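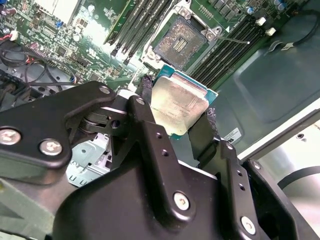

Marjan Rashti was quite sure, she told us, that her parrot was sick. She had come down to the kitchen in the morning to find gray feathers all over the floor of the cage, a few more floating in the water dish, and Forell sitting on the low perch looking like an old pillow that had burst at the seam. He had bitten her the evening before, which he hadn't done in years, and he didn't want his head scratched. She had already put her coat on to drive him to the clinic in Somau when she thought to look closely at his neck, and there, among the fluff, were rows of tiny white spikes. Forell was growing a new coat.

Chapter 7
The Molt

If you have lived with a bird for any length of time, you have probably had a morning like that one, and if you haven't, you will! Feathers are wonderful things, but they don't last forever. They fray against cage bars, they fade, they get chewed and slept on and bathed in, and sooner or later every one of them has to be replaced. A feather can't mend itself the way skin can. Once it is fully grown it is as lifeless as the ends of your own hair, so the only way for a bird to get a sound one is to drop the old one and start over.

We call that process the molt, and we are going to spend this whole chapter on it. It affects nearly everything we have talked about so far: how your bird eats, how it sleeps, how it feels about being touched, and how much patience you will both need before breakfast. We will begin with the feather itself, go on to the order in which feathers are shed, and then come to food, bathing and the (sometimes rather tender) business of handling.

Before You Read On

You may remember from Chapter 4 that we asked you to start a notebook for your bird. Please go and get it now, and if you never quite got around to starting one, today is a fine day for it. You will want a few blank pages at the back for the molt. Write down the first day you notice extra feathers on the cage floor, which part of the body they seem to come from, and anything about your bird's mood that strikes you as different. Short notes are fine. "Cranky, two long tail feathers, ate well" is a perfectly good entry.

It is also worth writing down a weight. Marjan's notebook has Forell at 366 grams on the morning of the burst pillow, weighed on a little Prumon kitchen scale with a perch screwed to the top, and because she had his earlier weights on the page before it, she could see that he was holding steady. That was a great comfort to her. A single number by itself wouldn't have told her much, and your own bird's number may be very different from his. Try to weigh at the same time of day, before the first meal if you can manage it.

What a Normal Molt Looks Like

Pet birds don't all molt on the same schedule. Some have one good heavy molt a year, others have a light one now and then, and many of the larger parrots seem to be dropping a feather here and there in almost every season. Indoor lamps and heating can blur things further, so don't worry too much if your neighbor's cockatiel is shedding in May and yours isn't.

What you should see, whatever the timing, is a gradual and fairly even change. A healthy bird usually loses its wing feathers a few at a time, and often in matching places on the left and right, so that it can still get about. You shouldn't see bald patches on most parrots, although there are some harmless exceptions, such as the bare spot that many lutino cockatiels have behind the crest. New feathers come in wrapped in a waxy-looking sheath, and these are the spikes that Marjan found. We call them pin feathers. As the feather inside matures, the sheath dries and flakes away, and you will find a fine white dust on your sleeves and on pretty much everything else you own.

While it is growing, a pin feather has a blood supply running up into the shaft, so it is tender. Imagine having your head rubbed with a sore spot under every hair! Many birds that love to be scratched will grumble, lean away or even nip during these weeks, and they go back to their sweet selves once the feathers have opened.

When It Is Something Else

Not every lost feather is part of a molt. Bare skin, broken or chewed shafts, feathers that come in twisted or oddly colored, or a growing feather that keeps bleeding are all good reasons to call an avian veterinarian. So is a bird that sits puffed up all day, stops eating or steadily loses weight. A molting bird may be tired and short-tempered, but it should still be interested in its dinner. There is a table on page 130 that sets the ordinary signs beside the worrying ones, and you may like to put a bookmark there.

Rest and Quiet

Growing feathers is hard work. They are made mostly of protein, and a small body has to find that protein and the energy to use it while doing everything else it normally does. We will get to food in the next section. For now, look at your bird's bedtime. Many parrots do well with 12 hours of dark and quiet, and a household that stays up late with the television on can cut into that without anyone meaning it to. Marjan moved Forell's sleeping cage into the spare room for the length of his molt, and he took to it so well that he still goes in there every evening, muttering to himself, as soon as she starts the dishes.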